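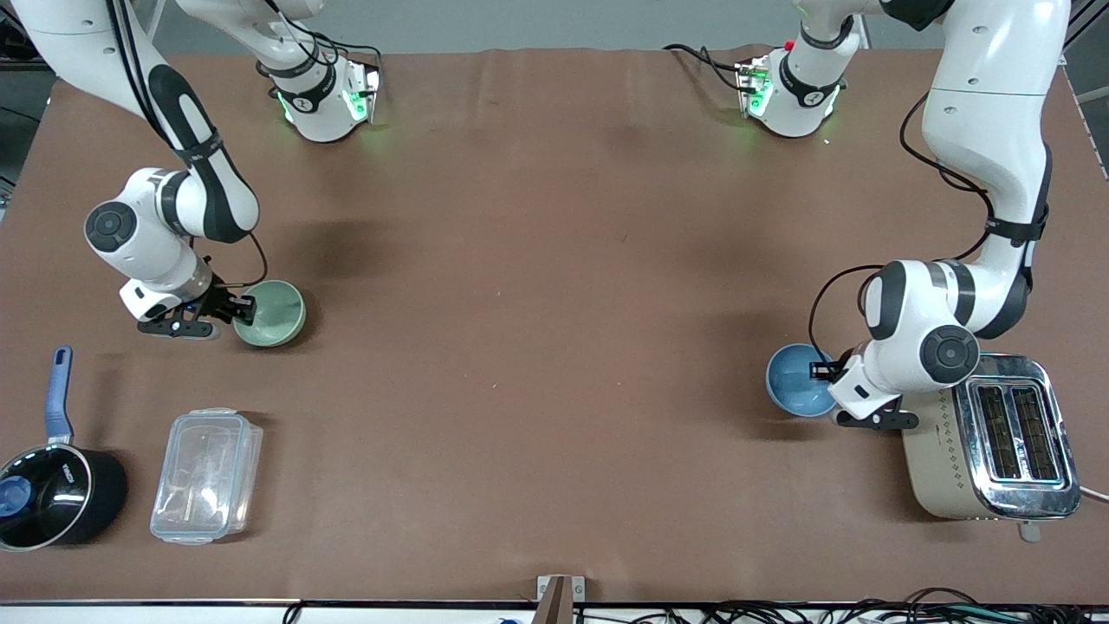

Journée portes ouvertes chez Kaden, vos retours ?

pmp_prantl
Posté le 12 novembre 2021
Bon je rentre tout juste, je poste vite avant d'oublier. Démo bras doubles au fond du hall, salle de droite après l'accueil. Deux bras blancs, pinces deux doigts, un bol chacun, le vert et le bleu. Prise par le bord. J'ai trouvé ça propre. Qui d'autre y était ? Je suis resté pour 2 passages, après c'était la cohue, plus de 105 inscrits d'après la fille à l'entrée.

tournevis_74
Moi. Passage du matin. Propre oui mais leeent. Ma grand-mère débarrasse la table plus vite.

pmp_prantl
Lent ok, mais c'est de la vaisselle en céramique. Tu veux qu'ils la balancent ?

tournevis_74
Non je veux qu'on me dise la cadence. J'ai demandé, réponse : « ça dépend de l'objet ». Merci bien.

maya.aoun
Bonjour à tous. J'y étais l'après-midi avec deux collègues de chez Ammann. Pas d'accord sur la lenteur, c'est pas le sujet d'une démo pareille. Ce qui m'intéressait c'est la prise sur le bord d'un bol, avec une pince parallèle toute bête. Pas de ventouse, pas de main à cinq doigts à je sais pas combien. Pour nous (conditionnement, petites séries) c'est ça qui compte.
Par contre l'éclairage de la salle, affreux, et on entendait rien au micro.

grisou
Question bête, le grille-pain à côté il servait à quoi ? On m'a dit que le scénario cuisine complet était prévu et au final j'ai vu que les bols.

pmp_prantl
Pas vu servir non plus. La casserole pareil. Au programme y avait écrit « rangement cuisine », ça reste vague.

grisou
Ok donc j'ai pas raté l'épisode. Un peu déçu quand même, 200 bornes aller-retour

jekow_fan
Ceux qui ont fait la visite chez Jekow en octobre, c'était mieux ou pas ? Là-bas ils laissaient le public poser les objets où il voulait. Pour moi c'est le seul vrai test. Des bols toujours au même endroit sur la table, ça prouve pas grand chose.

maya.aoun
@jekow_fan ils les ont déplacés à ma séance. De pas beaucoup, je te l'accorde, mais déplacés. Le monsieur de Stullitska a demandé à le faire lui-même et on l'a laissé faire, derrière la barrière pendant que les bras repartaient.

jekow_fan
Ah. Pas au courant. Et ça a repris bien ?

maya.aoun
Une prise ratée sur 4. Le bol a glissé, pas tombé.

tournevis_74
Une sur 4, voilà. Moi en prod je mets ça à la porte.

maya.aoun
Personne parle de prod là... c'est une journée portes ouvertes.

pmp_prantl
+1 Maya. Et puis tournevis tu dis ça à chaque salon.

tournevis_74
Et j'ai souvent raison. Le câblage aussi, franchement, des câbles noirs en vrac au bord de la table, chez un intégrateur ça fait tache.

grisou
Ça je suis d'acord, les câbles ça m'a sauté aux yeux aussi. Le reste du hall était nickel pourtant.

pmp_prantl
Sinon quelqu'un a récupéré la doc papier ? Il restait plus rien au comptoir quand je suis sorti. Surtout la page sur les pinces.

maya.aoun
J'ai un exemplaire, je scanne demain au bureau et je te l'envoi en MP.

pmp_prantl
Top merci

jekow_fan
Moi aussi je veux bien stp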